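I Spent 40 Hours Lost in Zarkska and I'd Happily Do It Again

2022-11-25

I wasn't supposed to like Zarkska. I'd bounced off the last game from Gradora after one evening, mostly thanks to a fishing minigame I still have bad dreams about, so I went into this one with my arms folded. Then I looked up and it was past midnight, and I was arguing with a ferryman about the price of salt.

The setup is simple enough. You run a courier route between 6 mountain towns – well, six if you find the one behind the waterfall – and every delivery changes who'll talk to you next. Bring medicine to Vörös before the snow closes the pass and the whole place opens up. Show up late and you get locked gates and a very rude goat.

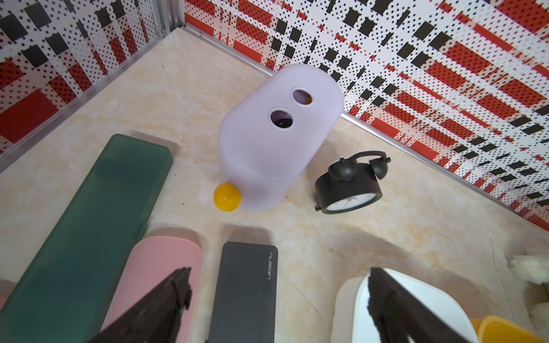

Issue 4 | Page 40

What really got me was the co-op. Two players share one sled, one map and one miserable little bag of supplies, and you will fight over that bag! My partner ate our last ration in the Borkex tunnels (I was saving it, she knew I was saving it) and we didn't speak until the next campfire.

It does have problems. The menus are slow, and the horse handles like a wardrobe on ice. I also lost two hours of progress to a crash, right after the best boss fight in the game.

A patch is promised for January, along with four new routes. I've already cleared my weekend, and I'm hiding the rations this time.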